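2.3 Site visit: Te Moana open day, 02/11/2022

The visit was arranged to see how cloth is handled by machine before fixing the test method in section 3. The task on show was laundry sorting with mixed garments and small items.

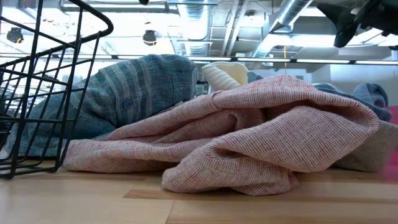 Soft goods have no fixed shape, so a grasp point cannot be taken from a drawing. Ataahua Ruawai, who led the demonstration, gave the size of the Merkness grasp log as 1,611 attempts, of which 1,078 were two-handed.

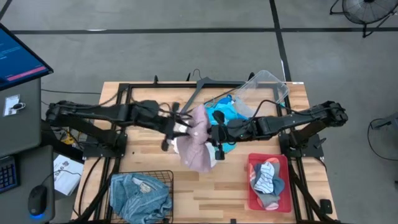 Two-arm handling was chosen for our own trials on this basis. The Rosano controller was not discussed in detail and its cycle time is left out of Table 5. A request for the log was sent to Parport and the reply is expected in February.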